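4.2 The survival of the temporary label

Shared storerooms tend to begin with a system. Someone buys a roll of labels, someone else proposes a colour scheme, and for as long as four weeks the two agree. What interests us in this section is what happens after that, when the people who devised the scheme have moved to other buildings and the labels remain, saying things that used to be true.

We followed the labelling of objects at three workplaces: the Kirkberg teaching block, the Lamont repair workshop and the small office at Cudesov. The last of these had no storeroom as such, though it had a corridor that behaved like one. Across the three sites we logged 3,465 labelled items, and then went back in January to see which labels could still be understood by a person who had not written them. We called such a label "live". The rest we called "dormant", a term our colleagues found generous.

Labels written by hand on masking tape did better than we had predicted. They are ugly and they curl, but people trust them, apparently on the grounds that anyone who bothered to find a marker must have meant it. Printed labels looked more official and were obeyed less. At Lamont, a drawer with the printed label "Fasteners, assorted" had held tea bags for so long that new staff were shown it as part of the kitchen tour. An older strip of tape inside the same drawer said "TEA" and was, by our criteria, live. 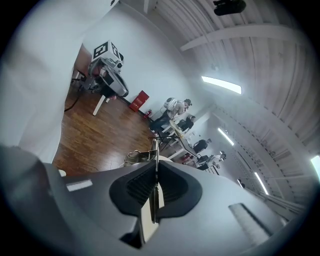
Figure 3. Hand-held gripper with a small white label on the side of the housing.

Size mattered less than position. A label on the front of a shelf describes the shelf, and a label on an object describes the object, until the object is moved to a different shelf, at which point both descriptions are defended with some energy. At Kirkberg we recorded 78 cases in which the shelf and the thing on it disagreed. When asked which was correct, most staff sided with whichever label they could read without bending down. We had not planned to measure bending down and regret the omission.

The vocabulary of labels was narrower than we expected. "Misc." was the most common single word at every site, followed by "old" and "DO NOT MOVE". The last of these deserves comment. Items marked DO NOT MOVE had been moved, in many cases to a shelf set aside for items marked DO NOT MOVE. Participants saw no contradiction in this. One told us that the instruction was understood to apply to other people, and another that it expired at the end of the financial year.

Dates gave more trouble. Bodico, the firm that supplied the printed labels to all three sites, leaves a blank field for the date in the lower corner, and staff filled it in with admirable discipline. They did not agree on what the date was for. At Cudesov it was the day the label had been stuck on. At Lamont it was the day the item should be thrown out. At Kirkberg both customs were in use on the same floor, so that a box of overhead transparencies could be read as newly arrived or as long overdue for the skip, depending on which end of the hall the reader worked at. The transparencies are still there.

Removal was rare. People who would cheerfully discard an object were reluctant to peel off its label, and would sooner add a second one beside or over the first. Our deepest specimen, a grey filing box at Kirkberg, carried four layers. The lowest named a course that is no longer taught. The next two named each other's authors, unfavourably. The uppermost said "Ask Sewwandi", meaning Sewwandi Bandara, who joined our project as fieldwork coordinator and had never seen the box before. She has since taken an interest in it and declines to let us open it until the analysis is finished.

We therefore treat the label as a short letter from one colleague to another, usually posted to the wrong address. On that reading, a dormant label has not failed altogether. It tells the newcomer that somebody once had charge of the corner, which at two of our sites was more than the current organizational chart could do. Whether this effect carries over to digital folders, where tape does not stick but "Final_old" flourishes, is taken up in Section 5.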